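From: Jundier School History list
Date: September 4, 2020
Subject: Re: [jundier-history] Which year did the Ekthorpe Road building open?

> The plaque in the front hall says 1911, but my grandmother's
> report card from the Ekthorpe Road school is dated the spring
> before that. Was there an earlier building on the same lot, or is
> the plaque wrong? Also, does anyone know what became of the bell?

The plaque gives the year of the dedication. Classes had already been held in the building for most of a term by then. The district minutes have the first mention of pupils at Ekthorpe Road in November 1910, when the board paid for 2 stoves and a load of coal. The upstairs rooms were not plastered yet, so all the grades were taught on the ground floor until the next fall. Your grandmother's card fits with that.

There was an older school, but it stood on a different lot, down by the Storwood crossing. It was one room with a lean-to. The board sold it for $269 and the buyer moved it off the site. I have not found where it went. If your card has a teacher's name on it, I would like to know it, as the payroll pages for that year are missing from the minute book.

On the bell: it came from the Storwood school and was hung at Ekthorpe Road before the dedication. It was taken down when the roof was redone in the fifties. After that I have two accounts that don't agree. One says it went to the Boonyarit farm to be used as a dinner bell, and the other says it was sold for scrap. The insurance list made after the roof work has no bell on it, so it had left the building by then.

I have scanned the attendance registers up to page 10 of the third book. The ink is faint in places and I am typing up the names as I go. The first 4 class photographs are done too, with names where they were written on the back.

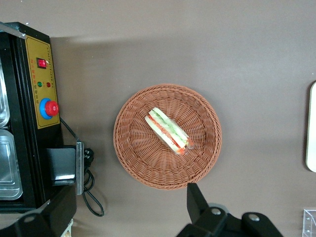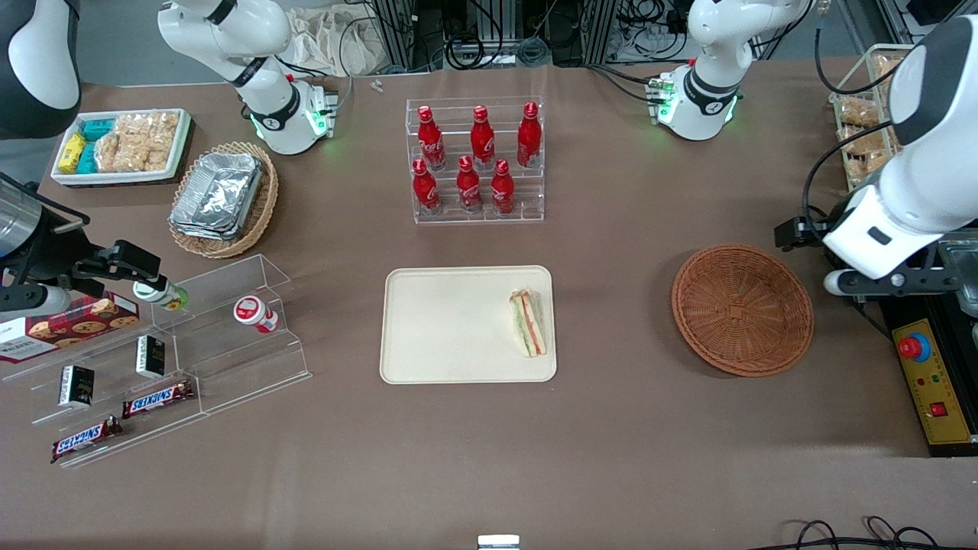 The registers list each child by family and by the road they lived on, so if you send me your grandmother's maiden name I can look her up. Please give the spelling the family used then, and any other spellings you know of. The teachers wrote down what they heard, and one family can show up three different ways in the same book.

I would also be glad of a scan of the report card, both sides, in color if you can do it. Please send it to me directly. The list strips anything over a certain size.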